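Chapitre 8
L'entretien et la remise en état des objets en peluche de grand format

Objectifs du chapitre

À l'issue de ce chapitre, l'élève sera en mesure :
d'identifier les matières qui entrent dans la fabrication d'un objet textile rembourré ;
d'établir une fiche d'état avant toute intervention ;
de choisir un mode de dépoussiérage adapté à la surface et aux garnitures ;
de manipuler une pièce volumineuse sans solliciter ses coutures ;
de préparer le rangement de longue durée.

Notions à revoir : les fibres naturelles et synthétiques (chapitre 4) ; les points de couture à la main.

8.1 Introduction

Les objets rembourrés occupent une place particulière dans les établissements d'accueil, les ludothèques et les théâtres pour la jeunesse. Ils sont touchés, portés, déplacés d'une salle à l'autre, et leur surface retient la poussière bien davantage que celle d'un meuble ou d'un jouet rigide. Leur entretien a longtemps été confié au personnel de ménage sans consigne écrite. Le présent chapitre expose la méthode enseignée dans la filière « Entretien des textiles d'ameublement et de loisir » et en précise le vocabulaire.

On appelle objet en peluche de grand format toute pièce rembourrée dont le volume impose une prise à deux mains. Cette définition tient compte de la manipulation et laisse de côté la destination de l'objet : un siège en forme d'animal, un accessoire de scène et un jouet d'exposition relèvent des mêmes règles dès lors qu'ils sont faits d'une enveloppe souple et d'un garnissage.

8.2 L'enveloppe, le garnissage et les garnitures

L'enveloppe est la partie visible. Elle peut être tissée, tricotée ou non tissée. Les étoffes d'aspect feutré sont fréquentes dans les pièces de grand format, en raison de leur souplesse et de la facilité avec laquelle elles se découpent en panneaux courbes. Elles présentent toutefois un inconvénient connu : le frottement répété soulève les fibres et donne à la surface un aspect légèrement duveteux, que l'on ne doit pas confondre avec un dépôt de poussière. Un brossage énergique, entrepris pour ôter ce duvet, aggrave l'usure.

Le garnissage assure le volume. Il est le plus souvent constitué de fibres de polyester, parfois de chutes textiles ou de mousse. Son état s'apprécie par pression de la paume, à plusieurs endroits, en allant du centre vers les bords. Un garnissage tassé se reconnaît à la lenteur avec laquelle la forme revient.

Les garnitures regroupent tous les éléments rapportés : franges, volants, galons, rubans, yeux, boutons. Elles constituent la partie la plus fragile de l'ensemble. Une frange cousue sur un bord inférieur supporte mal la traction, et l'on évitera de s'en servir comme d'une prise. La ligne de jonction entre la frange et l'enveloppe doit être examinée sur toute sa longueur, à la lumière rasante, avant et après chaque intervention.

8.3 La fiche d'état

Aucune opération n'est engagée sans fiche d'état. Celle-ci comporte le numéro d'inventaire, la désignation de la pièce, les couleurs relevées panneau par panneau, la nature des garnitures, les défauts constatés et le nom de l'agent. Les couleurs sont notées en lumière du jour. Les teintes pâles, en particulier les gris tirant sur le mauve, changent nettement d'apparence sous un éclairage artificiel, et une fiche remplie en fin de journée a souvent conduit à signaler un jaunissement inexistant.

Étude de cas : la ludothèque Buenaventura

La ludothèque Buenaventura possède un fonds de 1 000 pièces, dont 297 objets en peluche. Lors de la révision du mois d'avril, le responsable des collections, Jhun Dumlao, a fait reprendre l'ensemble des fiches relatives à ces derniers. Le relevé a montré que les dommages se concentraient sur les garnitures, alors que les enveloppes demeuraient en bon état. L'origine en a été recherchée dans les habitudes de transport : les pièces étaient saisies par leur bord le plus proche, qui était souvent le bord frangé. L'établissement a depuis modifié sa consigne, et les agents soutiennent désormais les objets par dessous.

8.4 Le dépoussiérage à sec

Le dépoussiérage à sec précède toujours le nettoyage humide. Il s'effectue à l'aide d'une brosse à poils souples ou d'un aspirateur à débit réglable, muni d'un voile de protection. Le modèle Dustgate, employé dans les ateliers de la filière, sera pris pour référence dans les exercices. On procède du haut vers le bas, en suivant le sens des fibres, et l'on termine par les creux et les lignes de couture. Les franges sont traitées à part, posées à plat sur la main gantée, sans aspiration directe.

8.5 La manipulation et la mise en hauteur

L'examen du dessous oblige à soulever la pièce. Cette opération demande deux appuis éloignés l'un de l'autre. La charge doit reposer sur les parties pleines de l'enveloppe, et les garnitures doivent pendre librement. Dong-geon Hong, dont le manuel d'atelier Bultirik fait l'objet d'extraits en fin de chapitre, recommande de repérer les appuis avant le levage et de les inscrire sur la fiche.

Questions préparatoires

Les réponses sont rédigées dans le cahier d'atelier avant la première séance pratique. L'élève se reportera à la figure 8.1 pour la dernière d'entre elles.

Pourquoi le duvet d'une étoffe feutrée ne doit-il pas être retiré à la brosse dure ?
Quels renseignements la fiche d'état doit-elle contenir au sujet des couleurs ?
Quels points d'une pièce bordée d'une frange faut-il surveiller pendant le levage ?
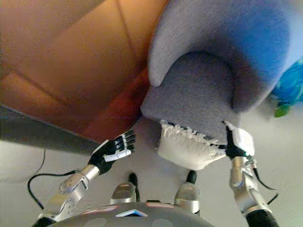

Figure 8.1. Grande pièce en peluche tenue en hauteur : enveloppe gris pâle et bleue, bord inférieur garni d'une frange blanche.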